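Skistholm Community Help — Food and Kitchen

Using a packet of braising seasoning for the first time

Posted by Trenutitz
Good afternoon. I recently purchased a packet of Chinese braising seasoning in the five-spice flavour and would appreciate guidance on its use. I do not read Chinese and there is no one in my household who can assist. I intend to prepare a pot for a family lunch on Sunday, with chicken feet, a piece of beef shin and a few boiled eggs. My pot is large but the quantity of meat is modest. I would like to know whether the whole packet should be used at once, whether soy sauce and sugar are still required, and whether the liquid may be kept afterwards.

Posted by Do-yoon Ko
Products of this type vary considerably in strength, and some contain salt while others are whole spices only. I recommend that you first have the back of the packet translated; most mobile phones will do this adequately through a translation application. If a quantity of water or meat is stated, please follow it in preference to anything written below.

In the absence of instructions, the following method is dependable. Blanch the meat in plain boiling water for 3 minutes, rinse it and discard the water. Place fresh water in the pot with sliced ginger, spring onion and the seasoning. Bring it to the boil and simmer gently before tasting. Add light soy sauce only after tasting, and a small piece of rock sugar if you prefer a deeper colour and a rounder flavour.

Chicken feet soften well before beef shin does. Start the shin first and allow it 2 hours at a low simmer, adding the feet for the last part of the cooking. Peeled eggs may go in near the end and be left to steep in the liquid in the refrigerator — the flavour improves noticeably overnight.

The liquid may be kept. Strain it, cool it promptly and refrigerate it for no more than 2 days, or freeze it. Bring it to a full boil before each use.

Posted by Junach
I use half and it is enough for us. Tofu is also good in it, but please do not put it in the same liquid you plan to save, as it goes sour faster. Cook it in a separate small pot.

Posted by Trenutitz
Thank you both. I will translate the back this evening and begin with the shin.

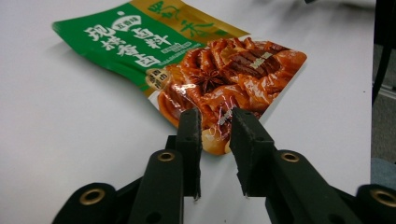 Can pork belly be braised in the same pot as the beef shin?
Pork belly may share the pot, though it releases a good deal of fat and should be lifted out once a chopstick passes through it easily. Chill the liquid afterwards and remove the set fat from the surface before freezing.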